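Nirimholm Pizza Kitchen
Opening inspection checklist, wood-fired oven and prep area
With comments from the September walk-through

Done before the doors open to guests. Mark each line OK, Fix, or Stop. A Stop means the oven stays unlit until the line is cleared.

1. OVEN AND FLUE

1.1 Oven floor free of ash, old flour and loose grit. OK
Comment: Back left corner still collects ash. Use the long brush, then the damp mop once the floor is under cooking heat.

1.2 No new cracks in dome or floor. OK
Comment: The hairline crack over the mouth is the same length as last time. Chalk marks are at both ends. If it passes either mark, call Kohlhase before the next firing.

1.3 Flue damper opens and closes fully. Fix
Comment: Opens fine, sticks at the last inch on closing. Kohlhase has been asked for a new handle pin. It can be used until then, but keep it fully open during service.

1.4 Spark screen in place at top of flue. OK

1.5 Floor temperature at opening, by infrared thermometer. 668 F, OK
Comment: Target for the first pie is 700. Reading was taken at 10:40 a.m. and the fire had another twenty minutes to go. Calzones can go in a little lower, but don't start them on a floor that is still climbing or the bottoms burn before the middle is done.

1.6 Carbon monoxide alarm tested. OK
Comment: Batteries replaced. Write the month on the battery door with a marker.

2. WOOD AND ASH

2.1 Day's wood stacked away from the oven mouth, aisle clear. Fix
Comment: Stack was spilling into the aisle. Two rows high is enough. The rest stays in the shed.

2.2 Wood is dry, no paint, no pallets. OK

2.3 Metal ash can has a tight lid and stands outside on concrete. OK
Comment: Ash sits in the can overnight before it goes anywhere else. No cardboard next to the can.

3. PREP LINE

3.1 Cold wells at 41 F or below. OK
Comment: Mozzarella well read 39. Sauce well read 38. The lid on the mushroom well doesn't sit flat, and it warms up fast when the oven side gets busy. Keep it closed between orders.

3.2 Dough trays covered and labeled with the time they were made. Fix
Comment: Two trays had no label. Unlabeled dough goes in the bin, even if it looks good.

3.3 Steel edges and rails wiped down, no sharp burrs, fasteners tight. OK
Comment: Run a folded cloth along the edges, not a bare hand. Flour packs into folded seams and turns hard when it gets wet, so go over those with the nylon brush.
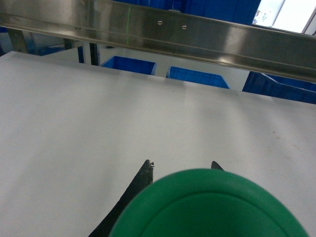 3.4 Sanitizer bucket mixed and tested with a strip. OK
Comment: Strips are nearly out. Order from Vollel with the next paper goods.

3.5 Slicer guard on, unplugged when not in use. OK

3.6 Allergen sheet posted and matches the current menu. Fix
Comment: The pesto changed supplier and the sheet still lists the old one. The new one has cashews in it. Tell the front of house today and reprint before service.

4. PEELS, TOOLS, HANDS

4.1 Turning peel and launching peel have sound handles. OK
Comment: Short peel has a loose rivet. Taken off the rack.

4.2 Heat gloves at the oven, dry and without holes. Fix
Comment: One left glove is worn through at the thumb. Wet gloves are as bad as torn ones, steam comes straight through.

4.3 Hand sink stocked and nothing stored in it. OK

5. CLASS DAYS ONLY

5.1 No more than 7 guests behind the counter at one time. OK
Comment: We booked 9 for the calzone class, so it ran in two turns. That worked, but the second turn waited a long time. Cap bookings at 7 from now on.

5.2 Closed shoes, hair tied back, sleeves pushed up. OK

5.3 Floor line taped in front of the oven. Fix
Comment: Tape has lifted at one end and somebody will trip on it. Replace with the Tridereo floor tape in the office drawer. Guests launch their own pies with staff beside them. Staff do the turning.

5.4 First aid kit has burn dressings. OK

ITEMS CARRIED OVER
1.3 Damper pin, waiting on part
3.6 Allergen sheet, before service today
4.2 One pair heat gloves
5.3 Floor tape

Keep the signed copy in the red folder by the office phone.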